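Common Room Safety Check – Rinard House, Ground Floor
Inspector: Magdy Mahrous
Period: June
Floor area: 1,044 sq ft

1. Exits
Both doors open fully. Closer on the garden door is slow – adjust screw a quarter turn. PASS

2. Smoke alarms
Units tested with the button. The one by the kitchen passage chirped. Battery replaced, retested. PASS

3. Extinguisher
Gauge in green, pin and seal in place. Tag not initialed for May. COMMENT

4. Posted occupancy
Sign reads 33. Chairs on hand match. PASS
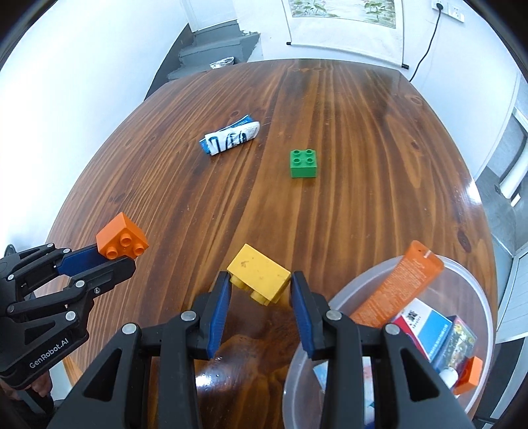

5. Furniture
Check all tables for rocking, splinters and raised edges. Load test is one hand on each corner in turn. Knots in a tabletop, such as those toward the right side of the varnished one, are a fault only if a fingernail catches on them. Glare on a glossy finish can hide fine cracks, so look again from a low angle. PASS

6. Outlets and cords
Cover plate cracked behind the Dellden heater. Heater unplugged and tagged. FAIL – replace plate before use. Allow up to 3 days for the part.

7. Floor
Mat at garden door curls at one corner. Tape down by Sunday.

Open items: 3, 6, 7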